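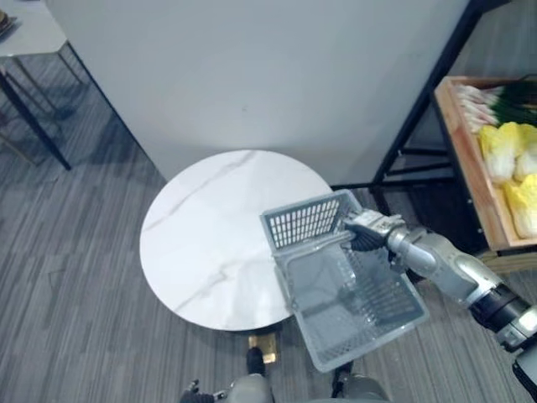

Hakala, December

Furnishing Materials II
Handout 6: Stone tops on pedestal bases
Course leader: Leena Väisänen. Practical sessions: Aarne Pitkänen.

6.1 Scope

This handout covers round stone tops carried on a single central pedestal, their care in daily use, and the handling of baskets, trays and crates on and near them. Rectangular tops on four legs were dealt with in Handout 5. Read section 6.4 before Friday's practical.

6.2 Reading the surface

The round top shown at the start is white marble with faint grey veining running diagonally. One vein is thin enough to be taken for a crack. It stretches from the upper left towards the centre, and another curves across the lower left portion. Students regularly enter lines of this sort as damage on the condition sheet, so the difference has to be tested by hand.

A vein is a band of other minerals laid down in the stone. Draw a fingernail across it slowly, at a right angle. On a polished top a sound vein gives no catch. A crack usually gives one, and it tends to hold dirt, which shows as a darker line under a low side light. Record a doubtful line as "linear feature, not confirmed" and give its position by clock face, with twelve o'clock at the side facing the wall.

Do not use dye or oil to bring out a line. Both can stain marble permanently.

6.3 Marks and their causes

Etching. A dull patch left by acid (fruit juice, vinegar, wine). Calcite is attacked at once and wiping will not restore the polish. Small patches can be refinished by working up through abrasives to 3000 grit.

Staining. Colour held in the pores. A poultice is applied, covered and left to dry out. Merja Kokkonen's notes on poultices are in the Wudex folder.

Scratching. Marble is soft, at three to four on the Mohs scale. Grit trapped under an object does more harm than the object itself.

6.4 Baskets and open containers

A slotted plastic basket, such as the grey one held over the right edge of the top, is softer than the stone and will not normally mark it. Three points still apply.

a) The grid floor lets grit and liquid through. Anything loose in the basket reaches the stone.
b) The ribs concentrate the load in narrow lines. Set the basket down flat and lift it to move it. Do not slide it.
c) A basket that overhangs the rim must have its centre of mass inside the rim.

Wipe the underside before use. Keep the basket level over the stone if it holds bottles or jars.

6.5 Stability

A load at the rim of a pedestal table produces a tipping moment about the nearest edge of the base. With a square base, the shortest distance from centre to edge is half the side length, and the top is least stable in the four directions square to the sides.

Worked case. Top diameter 1275 mm, base side 400 mm. The rim lies 637.5 mm from the centre and the base edge 200 mm. A rim load therefore acts at 437.5 mm outside the base edge. For a table of total mass 41 kg, the limiting rim load is 41 x 200 / 437.5, or 18.7 kg, in the least favourable direction. Carpet under the base allows some rocking and reduces this figure.

6.6 For Friday

Bring a completed condition sheet for one stone top. Gisela Teuber will collect the sheets at the door.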